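Call for participants: Putby pantry and shelf-life study

Putby Food Storage Project is looking for households to take part in a study of how people keep, rotate and use packaged food at home. We are seeking 936 households across town and country areas. Taking part involves a short interview, a written pantry record kept for 30 days, and one visit to your home at the end.

Applications stay open until the places are filled. The first group starts in September.

What the study is for

Most households keep some food that doesn't need a fridge. How much they keep, where they put it and how long it stays there varies a good deal, and there is not much good information on any of it. The advice printed in storage guides tends to assume a cool, dark cupboard with steady temperatures. Many people keep their tins in the garage, above the stove, under the stairs or in a caravan.

We want to know what happens in ordinary homes. The results will be used to rewrite the household storage guide that Putby hands out through libraries and community centres, which is well out of date. A plain-language report will be sent to every household that completes the study.

The study is run by Putby with Hekell, which is handling the records and the analysis.

Who can take part

You can apply if you:

are 18 or over
do at least half of the grocery shopping or cooking in your household
expect to live at the same address for the whole recording period
can read and write English well enough to fill in a simple form, or have someone at home who can help you
have at least one cupboard, shelf, box or other spot where you keep packaged food

You don't need a large pantry. We are short of applications from people who rent, people who live alone, and people who share a kitchen with others they aren't related to. If you live in a share house, the study covers only the food that belongs to you, and your housemates don't need to sign anything unless they want to be included.

Only one person per address can apply. If two people from the same address send in a form, we will use the first one we receive.

You can't take part if you or someone in your home works for Putby or Hekell, or if your home is also a registered food business. People who run a market stall or do a bit of baking for school fairs are fine.

What you will be asked to do

There are 3 stages.

The first is an interview by phone or video. It takes less than an hour. We will ask who lives in the home, how often you shop, how far you travel to do it, where food is kept and whether anyone has dietary needs that affect what you buy. We will also ask what you do with food that has passed its best-before date. There are no wrong answers to this, and we won't be giving out marks or advice.

The second stage is the pantry record. You will get a booklet in the mail with a page for each day. On the first day you write down everything in your dry storage, including tins, packets, jars, boxes, cereals, flour, rice, pasta, baking goods and dessert mixes. After that you only write down what comes in and what goes out. "Out" means eaten, given away, thrown out or fed to an animal. Please note which one.

The first day is the long one. Households that tested the booklet told us it took them most of an afternoon if they had a full pantry. You may split it over two days as long as you mark the page to show where you stopped. Most other days should take a few minutes. If nothing has gone in or out, tick the box at the bottom and leave the rest blank.

You can use the web form in place of the booklet. The questions are the same. Please choose one or the other at the start and stay with it, as matching up half a booklet with half a web record is slow work and we are a small office.

The third stage is a home visit at a time that suits you, with evening times up to 7:30 pm. Two staff members will come. They will look at the places where you store food, take temperature readings and check a sample of your items against your record. They won't open sealed food, and they won't go into any room where food isn't kept. A visit normally runs for an hour and a half.

A small temperature logger will be mailed to you with the booklet. Put it on the shelf where you keep most of your tins and leave it there. It has its own battery and makes no noise. Bring it out for the staff at the visit and they will take it away with them.

Payment

Households that finish all stages will be paid by bank transfer after the home visit. The amount depends on the size of the household and is set out in the information sheet, which you will be sent before you agree to anything. Part payment is made if you finish the first stage and then pull out for any reason.

Payment may count as income for some benefits. If this matters to you, please check with the office that pays your benefit before you apply. We can give you a letter stating the amount and the date it will be paid.

We don't cover the cost of groceries. Please shop as you normally would. Don't stock up for the study, and don't clear out the cupboard before the first day, however tempting that is. Old items at the back of the shelf are of as much use to us as new ones.

How items are recorded

Write the type of food, the brand if there is one, the size on the label and the date on the pack. If the date has rubbed off or you can't find it, write "no date". If the label is missing altogether, write "no label" and guess the contents if you like.

Items that come in a multipack should be written as single items once the pack is opened. Until then, write the pack as one line. Bulk goods kept in your own jars can be measured by cup, by weight or by how full the jar is, but please use the same method all the way through.

Home-preserved food should go on the yellow pages at the back of the booklet. This includes jams, pickles, relishes and dried fruit. We are interested in these but they will be looked at separately.

Pet food, vitamins, alcohol and drinking water aren't part of this study. Neither is anything kept in a fridge or freezer. If you move something from the pantry to the fridge after opening it, mark it as out and write "fridge" beside it.

Privacy

Your name and address are kept apart from your pantry record. Records are stored under a number, and only the two people who book the home visits can match the number to your details. Names and addresses are destroyed once payments have been made and the report has been mailed out.

Staff may ask to photograph your shelves during the visit. You can say no and still take part. If you agree, letters, medicine, family photos and anything else with personal information will be moved out of view first, and you will be shown each photo before it is kept.

Nothing you tell us will be passed to your landlord, your insurer, your employer or any shop.

You can leave the study at any time. You don't have to give a reason. If you leave, you can ask us to delete what you have already sent in, up to the point when the records are combined for analysis.

Access and support

The booklet is available in large print. We can do the interview in person for people who are hard of hearing or who don't have a reliable phone line. If you have trouble reaching shelves or lifting tins, a staff member can come on the first day and help with the list. Ask for this on the form so that we can plan for it.

Home visits can be moved if someone in your household is unwell. Let us know if you have pets that need to be shut away, and whether there is parking nearby.

How to apply

Fill in the short form on the Putby website, or pick up a paper copy from the front counter at any Putby library. The form asks for your contact details, the type of home you live in, the number of people in your household and the best time of day to call. It doesn't ask what is in your pantry.

We expect to receive more than 1,000 forms and won't be able to take everyone. Places are offered so that the study has a fair mix of household sizes, home types and areas. If we can't offer you a place in the first group, we will ask whether you would like to stay on the list for a later one.

You will hear from us within three weeks of sending in the form. If you are offered a place, you will get the information sheet and a consent form. Please read both before you sign, and ring the study office if any part is unclear. The office is open from 9:00 am to 4:30 pm on working days, and messages left after hours are returned the next working day.

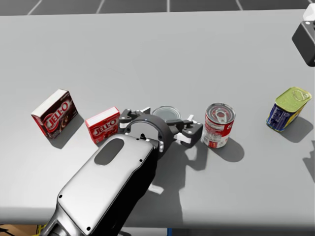
Paper forms can be handed in at the same library counter or mailed to the study office. No stamp is needed if you use the envelope that comes with the form.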